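Urkell Garment Steamer — Section 4: First Use on Colored Fabrics

Read this section before you steam anything dyed red, navy or black. 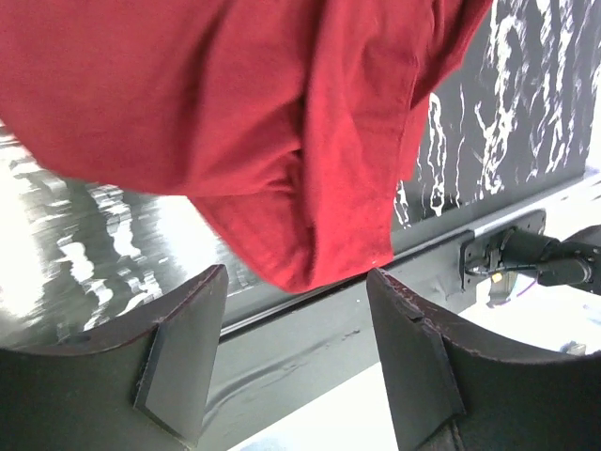 Trudy Rewi adds that dark reds should always be tested on an inside seam first, even when the care label allows steam.

1. Check the care label. If the iron symbol is crossed out, do not steam the item.

2. Fill the tank to the line with cold tap water. Do not add fabric softener or scent.

3. Set the dial to 2 and wait for the green light. Warm-up takes 40 seconds.

4. Hold the head away from you and press the trigger for 5 seconds to clear water from the hose.

5. Steam a small patch on an inside seam, then press a white cloth against it. If color comes off on the cloth, stop and wash the item separately.

6. Steam from the top down, keeping the head moving. Pull the hem lightly with your free hand — below the steam, never in front of it.

7. Let the item hang until fully dry before you fold it or put it away.

Note: Woven cotton may need a second pass. Turn the dial to 3 for heavy folds and go back to 2 for collars and cuffs.

Note: If the head spits water, the hose is probably kinked. Lift the head above the tank so the water can drain back.

CAUTION: Steam burns. Never treat clothing while someone is wearing it.

CAUTION: Unplug the steamer and let it cool before you empty the tank. Do not store it with water inside.

For descaling, see Section 5.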